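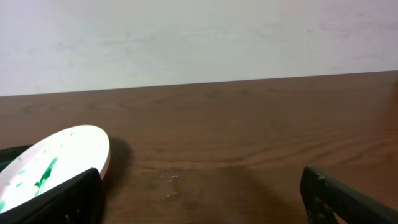

*Bench side, wall behind wants a wipe.*

Aug 22, 2025 – stirrup leathers and the Orarari saddle

Carried on with the leathers for the Cullarholm yard. They want them back before the jumping at Serness, so these come first and the girth straps wait.

Pair A: stitching gone at the buckle turn on the near-side one, cut out and resewn by hand. Left it with one extra back stitch at each end. Pair B has stretched unevenly, same fault as the July pair. Off side is 4 mm longer over the full length. Punched new holes to match and told the yard to swap them left to right every few weeks.

Orarari jumping saddle, weighed without fittings: roughly 3 kg. Flocking hard on the near side, lumps just behind the point pocket. Took out 172 g of old wool and put back 219 g of new across both panels. Still looks a touch low at the back on the stand. Will check it on the horse before adding more – it is easy to overdo this model and tip the rider forward.

Girth straps on the same saddle: first and third fine, middle one cracked at the top hole. Replace all of them on that side.

Schumacher bridle: only the cheekpiece hook stud to do. Old one was worn thin. Fitted, pulled hard, holds.

To do:

- order brown linen thread, nearly out
- ring Cullarholm about a fitting time
- edge dye on pair B, second coat
- find the small pricking iron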